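Jesanville Allotments and Growers' Society
Minutes of the June meeting, held in the long room at 7.30 pm

Present: eighteen members, with the Chair presiding and the Secretary taking these notes. Three apologies had been received, all of them from people who said they were sorry to miss the talk about the robots.

1. Minutes of the last meeting
Agreed and signed, after the price of the water butts was corrected on page two.

2. Matters arising
The side gate has been rehung and now shuts if you lift it a little. The padlock code stays as it is until the autumn.

3. Money
The account stood at 2380 pounds before the coach to Dretau was paid for. The Secretary still has two coach fares to collect and would be very glad to have them before everybody goes off on their summer holidays.

4. Report on the visit to the Stondeck open day
Most of the evening went on this, and rightly so, as it was a lovely outing and those who went were bursting to tell the others. The Chair thanked everyone for being so prompt at the coach stop, and thanked the Stondeck staff at Dretau for their patience with our questions – there were a good many, and not all of them were about robots.

The party had tea on arrival and a short talk on how the workshop came to take up fruit and vegetable handling, having begun with boxed goods. We were then taken through to the demonstration area and allowed to stand for as long as we liked. Members agreed that this was the best part of the day. The arm there was a KUKA, a good deal bigger than most of us had pictured, and its job was picking from a bin of mixed things. Our guide explained that sorting identical boxes is an old problem and fairly well solved, but that soft or oddly shaped things are still hard going, and that fruit is among the hardest because of the bruising.
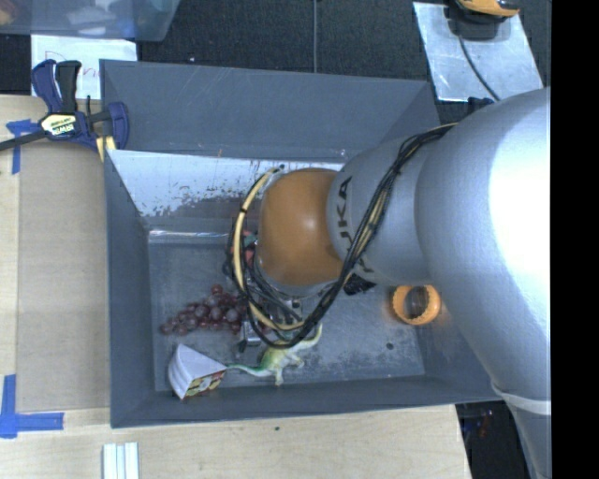

Stanciu wished it noted that a patient person with a pair of snips would still clear a row of vines in far less time, and that grapes should be held by the stalk in any case, so as to keep the bloom on them. Several heads nodded at this. It was pointed out in reply that the guide had made no claims for speed, and had been quite open that the work is at an early stage.

A member asked what such a machine might cost a small grower. The guide had not been able to give a price for the arm, but a place on their two-day course for beginners is 2940 pounds, at which there was some laughter and a general return to the subject of tea.

It was agreed to write and thank Stondeck, and to send a box of our own produce with the letter once the early plums are ready. The Chair will ask whether someone from Dretau might come over and give a talk to us in the winter, when evenings are long and we are always short of a speaker.

5. Summer show
Classes as last year, with the addition of a class for three matching courgettes. Tables to be put out from 8 am. Offers of cakes to the Secretary, please.

6. Any other business
A green flask was left on the coach and is now in the shed, on the shelf by the seed trays.

The meeting closed at 9.15 pm.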